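Toy kitchen — worth keeping the hob end?

Kotunov: space is tight. thinking of losing the hood and hob, just keeping the sink side. grey tap, white worktop

Prutden21: no way, the hob is the best bit. mine would riot

Sultuver: disagree, sink gets more play here. spoons vanish by November

Prutden21: hang them up then!! pics?

sink side first, then the hob with the pot on

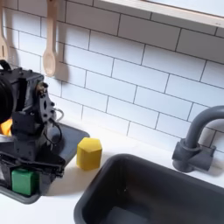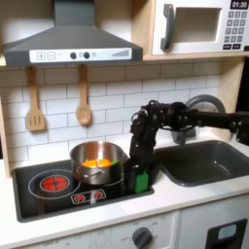 Posted by Noeline Tapsell (Kotunov), 10 August 2026

ok loking at it again — hood stays. microwave too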